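Filed under: Society News > Minutes

Jultstead Pottery Collectors' Society
Minutes of the November meeting
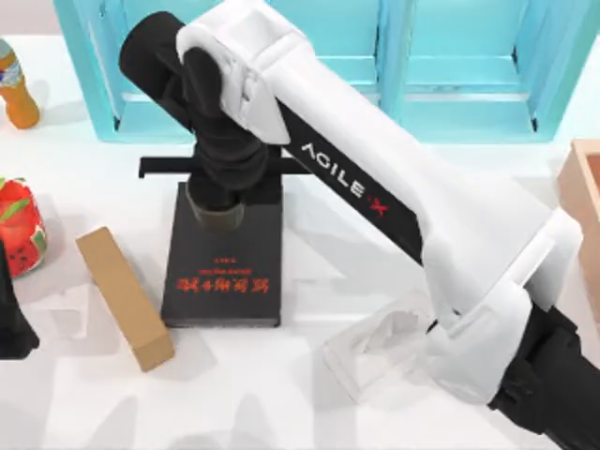 AGILE X arm over a white tabletop.

1. The Flunemance jug was accepted for sale, reserve £348. The rim chip is to be declared.
2. Frimpong saucers: 2 withdrawn -- hairline cracks.
3. Catalogue: 100 copies agreed.

We use cookies. Accept | Settings

Comments
Is the Sillo teapot still for sale?
Postage on the jug, please?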